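Before You Trust a Policy Trained on Hand-Held Gripper Data: A Walkthrough

Filed under: imitation learning, evaluation. Last revised in July.

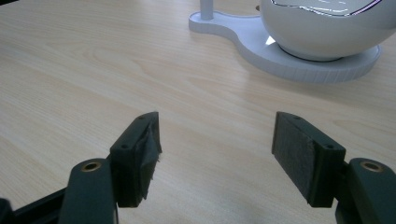

View from the hand-held gripper over the table. The pad on the left finger is frayed; the one on the right looks more intact.

I have read a lot of write-ups claiming that you can pick up a gripper with a camera on it, do a chore over and over, and train a robot to do the same chore. Some of those claims hold up. Many were never tested in a way that could have shown them to be wrong. This page covers how I check one, using the tabletop data set we built at Lorham. You need a trained policy, the demonstrations behind it, and a couple of free afternoons.

I will assume you already have a working training pipeline. If you don't, start with the Rurnar setup notes and come back.

Step 1. Look at the fingers before you look at the loss curve

Open the first clip of every session and stop on a view where both finger pads are visible. Compare left and right. In the view at the top of this page, the left pad has ragged fibers hanging off its edge and the right one is flat and smoother. That is a difference in the contact surface, and it is also a difference in pixels. The policy gets both.

People tell me this doesn't matter because the network will learn to ignore it. Maybe. I'd like to see the test. Pad wear builds up over a collection run, so it can line up with anything else that changed along the way: the operator, the lighting, the order of the tasks. If all your easy grasps were recorded early with fresh pads and your hard ones late with worn pads, you have handed the network a label you didn't mean to give it.

What to do: give each session a pad grade. We use "clean," "worn" and "replace." Have two people grade separately and talk about the ones where they disagree. Do it without looking at the success labels.

Step 2. Split by session, never by clip

This is the most common mistake I find, and it makes results look much better than they are. If clips from one session land in both training and validation, the validation set shares the same table, the same reflections and the same loose fibers. Your validation number then tells you how well the model remembers that session.

Hold out whole sessions. If you can, hold out a whole table. Our data set has 206 demonstrations, and the first time I split it by session the validation error went up enough that we threw out a slide we had been showing people. Waltraud Bachmann had asked for that split months before. She was right and I was slow.

Step 3. Check what the background is doing

Pale wood with a band of reflected light on it is a nice surface to look at and a nuisance for learning. The bright patch depends on where the lamp or window is, so it can act as a landmark. Shiny objects are worse. A glossy white sphere will carry a reflection of the room, and a policy can pick up on that without you knowing.

Run these two checks:

Mask test. Blank out the object you want the robot to grasp and leave everything else alone. Feed the masked clips through the policy. If the predicted motion hardly changes, the policy is steering by something other than the object.

Finger test. Now do the opposite. Leave the object and blank out both fingers, pads included. Some change is expected, as the policy should care where its fingers are. What you are looking for is a big change in the approach phase, well before contact, in the sessions graded "worn." That points to the model reading pad condition.

Neither check proves anything alone. A masked image is strange input, and networks do strange things with strange input. I treat a bad result as a reason to run Step 4 with more care and a good result as almost no information.

Step 4. Run real trials, and decide the rules first

Write down what counts as success before the robot moves. "Picked up the object" is not a rule. Ours reads: object off the table, held for the full count, put down inside the taped area, no human hand involved. Partial credit goes in a separate column and stays out of the headline number.

Run 100 trials if you can. I know that's tedious. With 15 trials, which is what I see in most demo videos that bother to give a number, a mediocre policy and a decent one can easily come out with the same score. If 15 is all you have time for, report it as 15 and don't turn it into a percentage.

Mix the conditions. Half of our trials use fresh pads and half use pads graded "worn," in shuffled order drawn up beforehand. Don't run all the fresh ones in the morning.

Keep every failed trial, including the ones where "the camera glitched." If you drop those, say how many and why.

Step 5. Compare against something dumb

We replay an average trajectory from the training set with no vision at all. If the objects always start in nearly the same place, this will do embarrassingly well, and then your learned policy hasn't shown much. The Geraghty baseline script does this in one command. The older Trerkov script does too, but it resamples the gripper width in a way I don't trust, so check its output against the raw logs.

What I'd accept

A session-level split, a shuffled trial order, a no-vision baseline, and the failures written down. With those four I will believe a modest claim about one table and one set of objects. A claim about "household manipulation" needs a lot more than that, and I haven't yet seen a data set of this size that supports one, ours included.

Known problems with this procedure

Pad grading is subjective. Our two graders agree on "clean" and argue about everything else.

The finger test needs decent masks. Loose fibers don't segment well, and a sloppy mask leaves some of them showing.

Swapping pads changes grip force a little as well as appearance, so the fresh/worn comparison mixes two causes. I don't have a clean way to separate them yet. Fitting fresh pads with worn-looking covers was suggested, and that is next on the list.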